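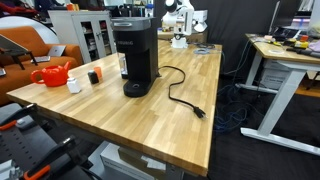 Okerine has put its equipment plan for the coming year in front of staff, and the big line is arms. The lab wants three more, plus grippers, mounts and a service deal, with orders out by July if the money clears. Small parts get their own line this time, at $1789, after years of coming out of whatever was left over. Most of the test gear is plain household stuff - the single-serve coffee maker on the butcher-block table, the red-orange teapot - and it barely dents the total. Cables and tables do. Blue network cable alone, the kind now spread over the carpet between the desks, is down for a 15 percent bump.

Two quotes in so far. Stedon came in lower on the arms but wants 13 weeks for delivery. Golestani can ship sooner, charges more for spares. No decision yet, and a third bid from Kurkel is expected before the end of the month.

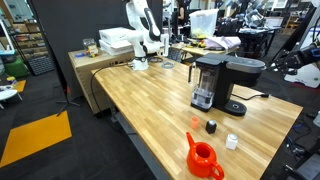 Training is not in either quote. Neither is floor space, and the plan says only that new benches will be "accomodated" in the current room. Staff have asked for a layout drawing before anything gets signed. Managment says one is coming.

Leasing was looked at too, then dropped. Monthly cost was fine - the return terms were not.
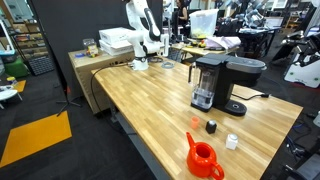 One staff member told the budget meeting that spare fingers and cables should be bought up front with the arms, as waiting on parts cost more bench time last year than any breakdown did. The request was added to the plan, no figure attached yet. Comments close at 3 p.m. on the last day of the month.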